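Open Day at the Bromard Weaving Mill: Visit Notes
16 shares 9 comments

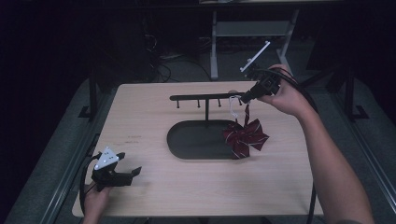 What does a visitor get to see at the Bromard open day?

The tour covers yarn storage, warping, the weaving shed, the finishing room and the cutting room, in that order, and ends at a small sales counter. Dyeing is done off site by Bekero and is not part of the visit.

The mill opens to the public in October. Entry is free but a place has to be booked. My group was let in at 9 in the morning through the goods entrance, signed a sheet, and was given foam earplugs and a yellow vest. Bags go in a locker. Photography is allowed everywhere except at the pattern files.

Bromard weaves narrow runs of silk and silk-blend cloth for neckwear, hat bands and jacket linings. Neckwear takes most of the loom time. The company buys its yarn already thrown, sends it out for dyeing, and does everything else in one two-story brick building with a later steel extension at the back.

Yarn storage

The store is a windowless room held at steady humidity. Cones are racked by dye lot, with the color number on a paper tag inside the tube. Lots are never mixed within one warp. Our guide held two cones of the same navy from different lots under a daylight lamp, and the difference was plain. Under the ordinary ceiling lights I could not see it.

Returned part cones are weighed and put on a separate rack. They are used for samples and for weft in short runs.

Warping

Warping is done on a sectional machine. Yarn comes off a creel holding 200 cones, passes through a reed, and is wound onto a drum one section at a time. When the last section is on, the whole warp is transferred to a beam. The machine stops on a broken end, and the operator finds the end, ties it, and restarts at low speed.

Changing the creel for a new stripe layout takes most of a shift. For this reason the planning office groups orders by ground color and puts the pattern in the weft where the design allows. Diagonal stripes on a finished tie are usually straight stripes in the cloth, and the angle comes from cutting on the bias. Several people in the group had assumed the stripes were woven at a slant.

Weaving shed

There are 16 looms in the shed, set in two rows with a center aisle wide enough for a beam truck. The newer row is made up of Seltar rapier looms with electronic jacquard heads. The older row is mixed, and two of those looms were down for parts during the visit.

Noise is high. The guide stopped talking at the door and handed out a printed card with numbered stations to follow. Station 4 was the most useful. It is a loom run at reduced speed so that the rapier transfer at the center of the shed can be followed by eye. The cloth builds up face down, and the weaver checks the face with a hand mirror held under the fell.

The repp cloth on that loom was set at 109 ends per inch, according to the job ticket. Repp has a fine rib and is firm enough to hold a knot. The heavier qualities are kept for bow ties with a stiffened band, and the lighter ones go to linings.

Faults are marked with a colored thread in the selvage at the point where they occur. The inspection table reads these marks later, and the cutter works around them.

Finishing

Finishing was the shortest stop. The cloth runs through an Østergaard stenter, which holds it at both edges on pins while hot air passes over it. This sets the width. Some qualities then get a light pass between rollers to flatten the rib. We were kept behind a rail and could feel the heat from there. The operator was busy with a changeover and the guide answered questions instead. He could not say what temperature the rollers run at.

Cutting and making up

Cloth is laid in stacks on a long table and cut on the bias with a straight knife around card templates. Waste on the bias is high compared with cutting on the straight grain. Offcuts large enough for a bow tie are sorted into bins by design, and the rest is baled.

Long ties are made in three pieces, joined at the neck, folded around an interlining, and closed along the back with one loose stitch that lets the tie stretch and recover. A bar tack at each end stops the fold from opening. Bow ties are sewn inside out, turned on a rod and pressed. Pre-tied ones are gathered at the center, wrapped, and fixed to a strap with a hook or slide adjuster.

The making-up room is the only place where the work is mostly done by hand, and it had the best light in the building. Allow more time for it than the tour gives.

Sales counter

Seconds are sold by the piece and remnants by weight. The faults on the seconds are noted on a tag, which is good practice. I bought a remnant of brown herringbone with a missed pick near one edge. Card payment only.

Practical notes

The stairs to the warping floor are steep and there is no lift. The parking area fills early, and the second lot behind the Bekero van bay is reserved for staff. There is a tea urn in the canteen but no food. Floors in the weaving shed are oiled and closed shoes are required. The printed card is in English only and has to be handed back at the exit.

The tour lasted longer than stated on the booking page, and the extra time went to the questions in the yarn store. Groups after ours were moved through that room more quickly.

Share this report 16
View all 9 comments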